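Selside trial

The Selside trial was a comparison of two parallel grippers, the Rania and the Flendow, carried out on a two-arm tabletop setup and written up by Jaruwan Phromma on June 11, 2020. It is mostly cited for its cable handling results, which remain disputed.

Method

Each gripper was given 101 attempts at picking up small household electrical items, among them plugs, chargers and tangled cords. A pick counted as a success if the item stayed in the fingers for two seconds. Cords did not have to be separated – a generous rule, according to critics.

Results

The report credits the Rania with 18 more successful picks than the Flendow. Czerwiński, reviewing the figures in October, noted that the operators knew which gripper was fitted and that failed camera readings had been left out.
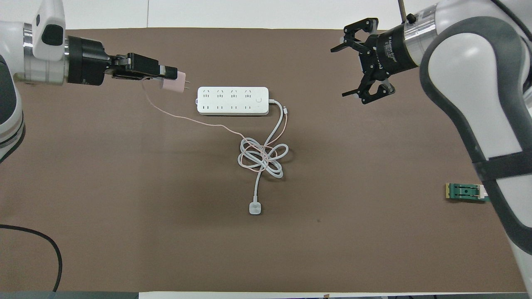
Cable handling setup with a charger held in the left gripper; the pink and white cords are intertwined.

No full untangling score was published. Claims that the Rania is ready for unattended cable sorting rest on this trial alone, and no repeat of it is known.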